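Skarkitz to open Sandach handling workshop to visitors for one Thursday in January

Skarkitz, which develops hand-held gripper tools and the software used with them, will open its Sandach workshop to trade visitors and the public on a Thursday in January. Doors open at 10 am. Demonstrations will run through the day on two stations, each led by a member of the handling team.

The subject of the open day is the picking of small packaged food. Items of this kind are sold in film wrappers that crease, slide and reflect light, and many of them have no flat face. A jaw that closes correctly on a carton may push a wrapped sausage away or pinch only the loose end of the film. Visitors will see the team work through grasps on mixed groups of snacks, first at low speed and then at normal working speed.

Part of the work is carried out in furnished living rooms, where the background is less regular than on a bench. A patterned cloth makes the outline of a packet harder to separate from the surface under it, and daylight from a window changes the reflections on clear film.

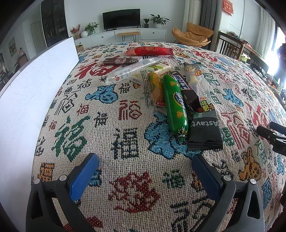
Gripper with blue-padded jaws open over packaged snacks on a woven tablecloth.

"A shiny wrapper on a busy cloth is a fair test," said Suryani Mandagi, who leads handling trials at Skarkitz. "We want people to see the missed grasps as well as the good ones - the missed ones decide what we change next."

The current trial set, known within the company as Evo, holds 831 recorded grasps. Each record gives the jaw opening at approach, the angle of the tool and the result. Printed extracts will be available at both stations, and staff will explain how a record is checked before it is added to the set.

Visitors may also handle the tool themselves. Sessions at the second station are limited to two people at a time and should be booked on arrival. Long sleeves should be rolled up and loose jewellery removed. Children are welcome with an adult.

Entry is free. Parking is available in the yard behind the workshop, and the ground floor has step-free access. Trade visitors who wish to discuss pad materials or jaw linkages should ask for the Iwasaki room, where members of the design team will be present until 4 pm.

Press enquiries: Suryani Mandagi, Skarkitz, Sandach.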